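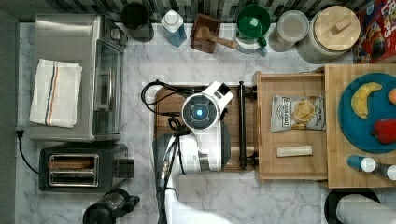
**Minutes: Shared Kitchen Working Group, Level 2, Dunbar building**
June meeting, opened 2.10 pm
Chair and minutes: Ettore Marras
Represented: Bolleo, Plametti, Weltach (by phone from item 3)

**1. Previous minutes**

Accepted with one correction. The shelf depth under item 4 should read 310 mm. Plametti to amend the master copy.

**2. Counter layout**

2.1 The marble-look counter stays as the main preparation surface. Cutting is to be done on the boards only. Bolleo reported fine scratches near the sink end, depth not measured.

2.2 The dark rectangular board is assigned to bread and dry goods. The butcher-block board is assigned to fruit and vegetables, including the teal plate now used for the banana, the red pepper and the orange fruit. Cut produce goes to the fridge, covered and labelled.

2.3 Chips and other packet snacks go in the light-wood tray. Opened packets to be clipped. Plametti asked whether the tray could be divided; deferred until the drawer inserts are priced.

**3. Heating appliances**

3.1 Weltach joined. The two-slot toaster and the larger appliance to its left are on the same circuit. Combined use with the kettle tripped the breaker twice in the period. Agreed that no more than two heating appliances run at once. A label to this effect will be fixed at the outlet.

3.2 Towels are being left folded on top of the larger appliance. Clearance above the housing is to be kept at 100 mm minimum and the top surface kept bare during use and for 14 minutes after. Two towel hooks to be fitted at the end of the counter, at a height of 1000 mm from the floor.

3.3 Small items to be kept off the toaster between uses.

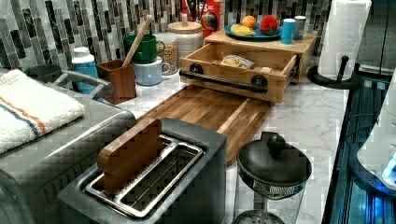

3.4 The wire warming rack may stay with the toaster but is to be lifted off before bread goes in. Wooden utensils, paddles included, are not to be stood in the slots. The square wooden holder against the backsplash has room for them. Weltach requested that this be added to the printed kitchen sheet. Agreed.

3.5 Crumb tray: emptied weekly by whichever tenant holds the roster.

**4. Rear of counter**

4.1 Order along the tile backsplash to remain as is: bottle, utensil holder, mugs, glass jar, canister. Mugs to be stacked no more than two high.

4.2 The glass jar and the speckled canister are to be labelled. Bolleo to label both with contents and fill date.

4.3 Grout behind the canister to be checked for staining at the next clean. No colour-matched grout is held in stores.

**5. Costs**

Hooks, labels and packet clips: $31, split equally. Drawer inserts not included.

**6. Actions**

- Marras: outlet label, revised kitchen sheet
- Bolleo: jar and canister labels
- Plametti: corrected minutes, price for drawer inserts
- Weltach: towel hooks, breaker rating to be confirmed in writing

Closed 2.55 pm. Next meeting to be set once the insert price is in.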